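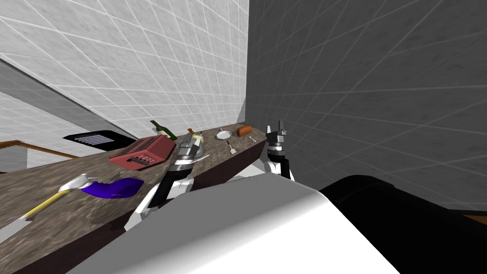 A speckled counter against pale and dark gray tile.

The Case for the Slow Kitchen Redo

I have been renovating my kitchen for seven years. People hear that and picture me living in dust with a camp stove, but it's a perfectly good kitchen and I cook in it every night. I just haven't finished it, and these days I've stopped being embarrassed when somebody comes over and sees the cabinet with one kind of knob on the left door and another kind on the right.

When I bought the house in Lutgate, my plan was to do everything at once. I had a folder! I had paint chips taped to the fridge and a contractor's quote on the table, and I was ready to have the whole room torn out by June. Then the furnace died, and the kitchen money went into the basement with it. I was furious for a month or so. I sulked through every meal. But somewhere in that month I started noticing things about the room I was so eager to get rid of.

The light, for instance. In the morning it comes in low over the sink and lands right where I like to stand with my coffee, and my fancy plan had a tall pantry cabinet going exactly there. I would have paid a lot of money to put myself in the dark. I also found out that I never use the stretch of counter beside the stove (too hot, too narrow, always greasy) and that I do almost everything on one little patch near the back door. The folder knew none of this. The folder thought I made pasta from scratch on a big island.

So I made myself a rule: one change at a time, and I have to live with it through a full run of seasons before I get to pick the next one. The first thing I did was a light over that little patch of counter. The second was a drawer for the pans, which used to be stacked in the oven, so that baking anything meant moving all of them to the floor first. I can't tell you how happy that drawer made me. I opened it for guests.

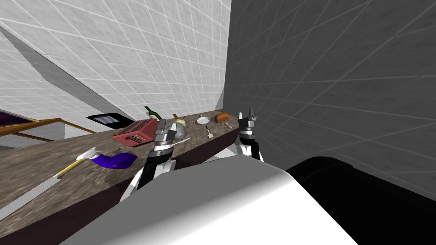

Tile came third, and tile is where I almost lost my nerve. I'd fallen for a handmade tile from a small studio called Vultedska, gorgeous stuff, every piece a little wavy, and I carried a sample around in my coat pocket for a whole winter. I'd prop it up behind the faucet and squint at it. By spring I had splashed tomato sauce on it, dropped it twice and scrubbed it with everything under the sink, and I knew two things. I still loved it, and I did not want to clean it every day for the rest of my life. I went with plain squares and spent the difference on a good faucet. The sample is now the thing I set my teapot on, and it's a wonderful thing to set a teapot on.

If you're the kind of person who reads kitchen magazines in the bath (hi, me too), you have probably noticed how much of the advice is about choosing. Choose your finish, choose your stone, choose your hardware. Hardly any of it is about waiting. I get it, waiting makes for a dull photo spread. But most of what I've gotten right in my kitchen came from being slow or broke, and most of what I've gotten wrong I bought on a Sunday afternoon with a coupon in my hand.

Let me tell you about the stools. I bought three of them, on sale, because Pan, the housewares shop downtown, was clearing out its back room and I got caught up in it. They're too tall. You can sit on one if you don't mind your knees pressed against the underside of the counter all through dinner. One holds a fern now. The other two have been offered to everyone I know.

Money does come into this, so I'll talk about it. I set aside 360 dollars a season for the kitchen, and if I don't spend it, it rolls over. That's how the faucet happened, and later the floor, which I saved up for until I had almost 2000 and then had to be talked into spending, because by then I'd gotten attached to the pile. There's a funny pleasure in having the money for a thing and not buying it yet. My mother kept a cookie tin for that purpose and I never understood it as a kid.

The slow way has its bad side, and I won't pretend it doesn't. Things go out of stock. I matched my cabinet paint to a color that was dropped before I got to the lower doors, so the bottoms are a hair greener than the tops. You also get very tired of explaining yourself. And if you've got little kids or a bad back or a kitchen that leaks, please don't wait around for the seasons on my say-so. Fix the leak. 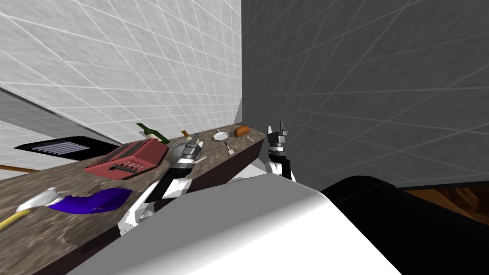 Where to Start If You Want to Try It

Cook in the room for a month before you change a thing, and keep a pad by the stove. Write down whatever makes you swear. Mine said "pans" so many times that I ran out of page.

Then fix the cheapest item on the list. It might be a hook. A hook by the back door changed my life more than the floor did, and I hung it myself in my pajamas.

After that, borrow before you buy. I worked on a folding table for most of a year to see whether I wanted an island, and all I did was bang my hip on it and pile mail on top. It went back to the garage, and I use the space for standing around and talking to whoever's cooking.

I've got the lower doors left to do, and the knobs. I'm thinking brass, but ask me again in the fall.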